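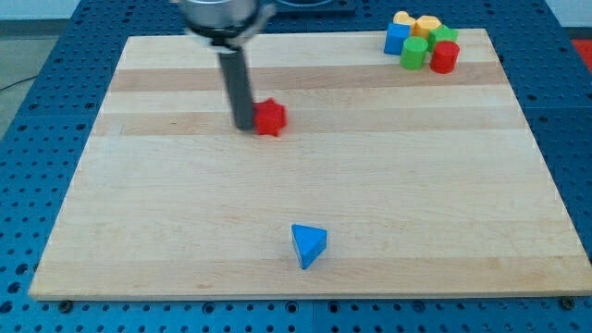
Talen and the long silence before the second album

June 2022

Talen have confirmed that their second album will not now appear before December. The announcement was made in two sentences on the group's website and was removed the same evening, then restored the following morning with the word "delay" changed to "revised schedule". Readers who have followed this blog for any length of time will know that I do not usually comment on release dates. On this occasion I believe some comment is warranted, as the reaction has been out of proportion to the news.

The facts are quickly stated. The first album, Wosetgate, was issued on a small label and sold modestly until one of its songs was used over the closing titles of the television drama Abella. From that point the group's circumstances changed. A band that had been playing to a room above a public house was booked for the Pladton Assembly Hall, which holds 800, and filled it on both nights. Interviews followed, then a magazine cover, then the customary complaints from early supporters that the songs had been better when fewer people knew them.

It was in one of those interviews that the group promised a new record by the summer. The remark was plainly made in good spirits at the end of a long day. It has since been repeated as though it were a contract. The principal fan forum now has a thread of 717 replies devoted to the subject, and I have read more of it than I would recommend. The prevailing theories are that the singer has left, that the singer has not left but wishes to, and that the record was finished in the winter and rejected by the label. No evidence is offered for any of these. One contributor has drawn conclusions from the order in which the members stand in a publicity photograph.

I attended the second of the Pladton concerts and wrote at the time that the new material was unfinished. I stand by that view. Four new songs were played. One of them, the slow piece with the long organ introduction, was already very fine. The other three had good openings and uncertain endings, and the last simply stopped, to the visible surprise of the drummer. A group in that position is entitled to take more time, and I would sooner wait than be sold those three songs as I heard them.

There is a further matter on which I must be less generous. Ticket holders for the summer dates were told that the tour would go ahead "in support of the new album". The tour is going ahead and the album is not, and the wording on the booking page was still unaltered when I last checked it. The seats in the front stalls were priced at £64, which is a considerable sum for a group with one record to its name. Those who bought on the understanding that they would hear the new album in full ought to be offered their money back without having to argue for it. The promoter's reply to my enquiry stated that the terms and conditions apply. I do not doubt that they do.

I should also correct an error in my previous entry. I described the version of the title song used in Abella as the album recording. Several readers have written to point out that it is an earlier take, with a different second verse and no backing vocals until the final chorus. They are quite right - I have since compared the two. The earlier take has never been released, and I would be glad to see it added to the reissue of Wosetgate, should the label proceed with that. The sleeve notes might also be reset in a size that can be read.

As to the coming dates, I have a ticket for the return to Pladton and intend to use it. A review will appear here in the usual way. Comments on this entry will remain open for 2 weeks, and I would ask that they be confined to the music. Remarks concerning the private lives of the members will be deleted, as before.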